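Cempaka Wibisono
3rd September

Finished the Briro "Know Your Rooms" workbook last night. 174 pages, $129 if you want the version with the fabric swatches. I have thoughts and most of them are grumpy.

The idea is that you answer questions about your childhood, your favorite vacation and how you like to feel on a Sunday-type morning, and at the end you get a style. Mine is Gathered Coastal. I live nowhere near a coast and I have never wanted a rope mirror.

I took the test again and changed one answer (lake instead of mountains). Now I'm Quiet Heritage, and I should paint the hallway dark green and buy a bench.

You'll be amazed to hear that Jisden sells the bench. Jisden also sells the rope mirror. Their name is in small type on the page with the ISBN, "in partnership with."

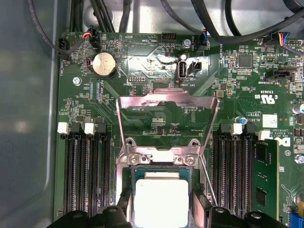
The quiz is only there to get you thinking, someone has replied, and it helped her and her husband agree on a sofa after two years of arguing, so maybe go easy on it.

Fair enough, and I'm glad about the sofa. But you two could have sat down and talked about sofas for free. The book charges for the sitting down.

My bigger problem is chapter four, the one on measuring. It's three pages long. Chapter five, on scented candles and "the invisible room," is twenty-two.

If you've ever had a couch stuck on the stairs you know which chapter should be longer. It never mentions door widths. It tells you to leave "room to breathe" around a dining table. How much room? I have a chair that hits the radiator every time anyone gets up, and I'd like a number.

Same with light. We're told to "follow the sun through your home for a full day." I did this in February with an older book and learned that my living room is dark. I knew that. What I needed was someone to tell me whether a pale rug helps or just shows dirt.

(It shows dirt.)

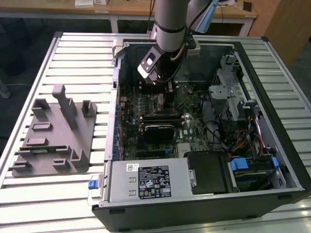
Cempaka Wibisono

People keep pointing me to the reviews. There are 2,687 of them on the Briro site and I read a good stretch. A lot were written the week the book arrived. "Can't wait to start!" is a review of a package.

I'd love to hear from anyone who followed the plan for a whole year. Did you keep the bench? Where are the boots?

Things I did like, so I'm not accused of hating everything: the page on hanging curtains higher than the window frame is clear, with a drawing. The advice to live in a place for a season before buying big furniture is sound — my mother says it too, and she doesn't charge.

The swatches are nice. They're also the size of a cracker. I put the Goossens linen one on my armchair and couldn't tell you a thing about how the chair would look in it.

Also, the "budget" room plan in the back assumes you already own a good rug, a good lamp and a fireplace. Some budget.

My own living room took nearly 10 years and was done in whatever order things broke. I don't think it has a style. It has a lamp I can read by and a table that fits through the door, and I got there with a tape measure.

Next on the pile is the Justent paint guide, the one that says every home has a "mother color." I've opened it at random and it told me mine is oatmeal. Will report back.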